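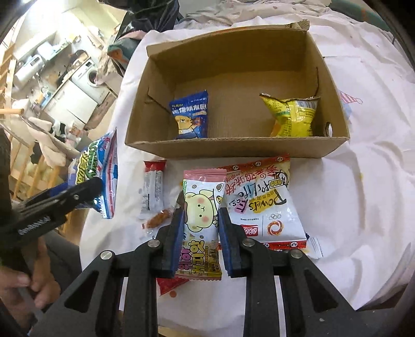 Hanneke Verschueren reckons you can tell a good snack box by how long the kids stand over it arguing before anyone opens a packet. She wrote that to us in January and we've had it stuck up over the packing table ever since!

So, hello, and welcome to Tememel. I started packing snack boxes at home for my cousins, who'd moved out past Harkosa and couldn't get anything more exciting than salt and vinegar chips (no offence to salt and vinegar, I'd eat them for brekkie). Then their neighbours wanted one, then the school did, and now I've got a proper room with shelves and a kettle, and up to 200 boxes heading out the door every month.

It's mostly Asian snacks. Noodle snacks, bikkies, lollies, and anything with a cartoon animal on the front, I'm hopeless with those. I can't read half the packets myself, so my friend Biwott helps with the labels and writes out the little card that goes in every box, with the ingredients in English.

We do 2 sizes. The small one has 16 packets and fits in most parcel lockers. The big one is for offices, birthdays and people who don't share. Everything gets packed by hand, heavy stuff on the bottom, crunchy stuff on top, and if your favourite colour is on the order form I'll have a go at matching it.

Allergies, swaps, a flavour you had once on holiday and can't remember the name of? Send me a message and I'll have a dig through the shelves. Pick-up is from the side door at 543 Urkach Road, just give it a good loud knock as the radio's usually on.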